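Hakberg Open Day

The Hakberg Open Day is a yearly public visit to the Hakberg robotics workshop, held each February. Best known for the tabletop demonstrations in the main hall. Run by Duvano, the company that took over the building, with help from the small software firm Clidora. Entry is free, booking needed for the hall tour only.

Background

The first open day was a closed visit for suppliers. Short program, a talk and coffee. The public was let in the following year after local schools asked, and the format has stayed mostly the same: doors at 10 a.m., hall tour, demonstrations until mid-afternoon, questions at the end. Capacity is 600 for the whole day. Hall tours are kept small and fill up first.

Zhenhua Cheng, who joined Duvano as a test engineer, has organized the demonstrations since the second public edition. Cheng dropped the earlier fenced-off welding show (loud, hard to see from the back) and replaced it with hand work at a table. Visitor numbers for the welding years were not kept.

Demonstrations

The main one is called Mangundap, after the control software it runs on. Household objects, one table, one robot hand. The usual task is ball-to-bin: pick up a tennis ball, bring it over a small open trash bin, let go. Also run in other years: stacking cups, folding a washcloth, closing a lid. Lid closing was cut from the public program for taking too long.

A felt mat goes down on the table before the session. According to the printed guide it keeps the ball from rolling off between attempts and cuts down on noise, which matters in the hall becuase the speaker has no microphone. The mat is replaced when it gets too worn, no fixed schedule.

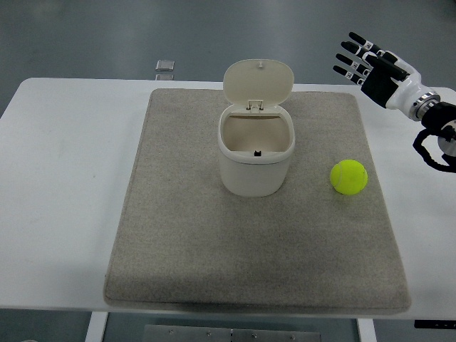 Each session starts with the speaker explaining the task, then the start position, then a run at reduced speed. A second run at normal speed follows if time allows. Failed attempts are left in and the speaker talks through them. Dropped balls are put back by hand by whoever is nearest on the staff side. Visitors may ask for the ball to be moved before a run, and usually do.

In the most recent edition the table ran 204 attempts over the day, of which 114 ended with the ball in the bin. The figures were read out at closing and later put on a sheet by the exit. Most of the misses were put down to the ball being placed too near the bin wall, so the hand had to come in at a steep angle. Cheng called the result "fine for a public day" and said the same setup does better with nobody moving things.

Hall tour

Walks past the assembly benches, the parts store and the test room. Lasts 40 minutes. No photos in the parts store. Closed shoes required, and people do get turned away over this. The Clidora stand is at the end of the route and shows the operator screens, with a short hands-on turn for kids and adults both. Lines are long after lunch.

Reception

Generally liked by schools. Common complaints are the poor view from the back rows and the wait for the tour. Benches were added in 3 rows after the second public edition, which helped with the first but not the second. A seperate morning session for school groups has been discussed, no decision so far.

See also

Mangundap (software)
Duvano
Clidora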